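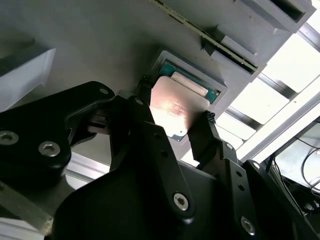 Ritby, 11/25/25

I finally replaced the desktop this month. The old one had been with me long enough that I no longer noticed how slow it was, and then the tax program stopped supporting it, so the choice was made for me. I set a limit of 700 dollars for the whole thing and came in under it by keeping the case, the drives and the monitor. The processor, board and memory are new to me. Everything went together in one evening, apart from a case screw that rolled under the radiator and is still there.

What took the rest of the month was the files.

I had never sorted them. Each time I changed computers I copied the whole old drive into a folder on the new one and called it "old," so by now there was an "old" inside an "old" inside another "old." Three layers. The bottom one held things from my first apartment in Condullow, including a lease, a list of phone numbers I don't recognize and a letter to the gas company that I remember being very pleased with at the time.

I started with photos, which was a mistake. Photos are slow because you look at them. I spent a whole evening on one trip and deleted four pictures. After that I left them alone and did documents first, and that went much faster. Anything I could download again went in the trash. Manuals for appliances I don't own went in the trash. Bank statements past the point where I need them went too, after I checked the dates twice.

Recipes turned out to be the biggest mess. I had 154 of them, saved as text files, web pages, scans and a few photos of the backs of boxes. Many were the same bean soup. I opened them all and kept the ones I have cooked or can picture myself cooking. The bean soup is down to one version, the one with the smoked paprika, and I typed it out fresh with my own changes so I don't have to remember them. Bake the cornbread that goes with it at 400 degrees, whatever the box says.

For names I settled on year first, then a plain word for what it is. I tried a more detailed system some years ago with codes for each subject and kept it up until February, when I forgot what the codes stood for. Plain words are fine. If I can't find something by its name, I can search inside it.

Backups are now two drives. One sits in the desk drawer and the other goes to my sister's house in Brornisitz whenever I visit. I used to pay for an online service called Yeh, and it did the job, but I never once got a file back from it without having to reset my password first. I let it lapse. I may go back to something like it if the drive swapping gets tiresome.

I also threw out a shoebox of discs. Some would not read and I didn't try hard with those. One had a school paper on canals that I had thought was gone. I read two pages of it and it was not good, but I kept it, filed under the year.

The photos are still waiting. I have moved them into a folder called "photos to sort," and I have told myself that I will do one year per weekend through the winter. The first year is done. It was a short one, before I had a camera worth carrying, and most of it was my cat on various chairs.

If you are about to do the same job, documents first. And copy everything to a spare drive before you delete anything. I did, and I needed it once, for the car title.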